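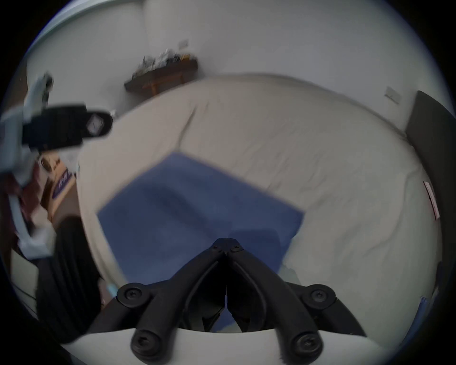 Bedroom, blue towel on the duvet, shelf on the wall behind the bed.

ROOM SAFETY CHECK, WITH COMMENTS
Plamolcombe guest rooms, room 17
Checked Thursday morning by Laurinda Tavares
Copy to Salvador Bastos

1. Bed and bedding: OK
Duvet and towel both here. Please give the duvet a good shake and smooth it out before the next guest, and fold the towel again while you're at it. I know it's a small thing, but people do notice!

2. Shelf over the bed: OK, with a comment
I gave it a gentle tug and it held beautifully. The front rail is a comfort with so many little things sitting up there, though I'd still keep anything heavy off it (I always picture somebody's head on the pillow).

3. Switches and outlets: OK
Plates tight, no cracks that I could find, everything clicks the way it should. Zulkifli, the spare plates are in the Harko box downstairs if you ever need one.

4. Door and lock: OK
Turns smoothly, closes without slamming. Key tag 2433 matches the book.
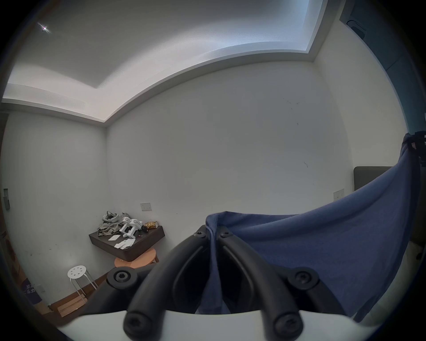

5. Floor and walkways: NEEDS ATTENTION
My one real worry in any bedroom is somebody getting up in the dark and catching a toe, so I walked the route to the door three times with my slippers on. The floorboards feel sound and nothing creaks or rocks. I would like the white metal stool by the corner shelf kept close to the wall, splayed legs and all, and the light wooden stack (boards, or a flat box) moved to the storeroom, along with the cardboard box. The round table or stool can stay tucked under the shelf, where it bothers no one.

6. Ceiling and lights: OK
No stains or sagging. Bulbs all working when I left.

Still to do: wooden stack and cardboard box out (Rodrigo), bedding straightened (Loretta). I'll stop by again in August, and thank you all for keeping the place so nicely.

L. Tavares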